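Wurnport Food Board > Groceries and Labels
Thread: "Natural flavor" in Clindon broth

tielu_910
Posted May 31, 2021
I have bought Clindon chicken broth for years and only now read the back of the carton. Chicken is fifth on the list, after yeast extract and "natural flavor." I wrote to them and got a form letter saying the recipe is proprietary. Shouldn't they have to say what the flavor is made from?

brothpot
No, they don't. If it comes from a plant or animal source they can leave it at that, apart from the big allergens. It's legal and I don't see the harm in it.

saltmarsh15
Legal and fine are two separate questions. My son reacts to celery, and celery can sit under "natural flavor" with no mention at all. I stopped buying anything with those words on it in August. 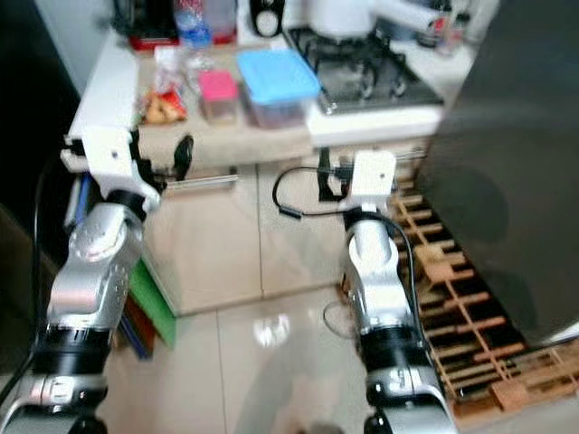

We make our own stock now, 2 pots a month, and freeze it flat in bags. Bones from the butcher on the Nurkosano road cost less than the cartons did. I still buy crackers and mustard, and I call the company first if the label is vague. Most of them will answer a direct question about celery.

brothpot
Okay, but most people don't have an allergy or a free afternoon. For them it's a flavored broth with a long label. Calling it deceptive is a stretch.

tielu_910
The front says "real chicken" in big letters. That's the part I object to.

gravy1871
Try Tiêu if your store has it. Shorter list, chicken is second. Costs more and it needs salt.

brothpot
Tiêu has yeast extract too. Check the low sodium one.

gravy1871
I have the regular. No yeast extract on mine.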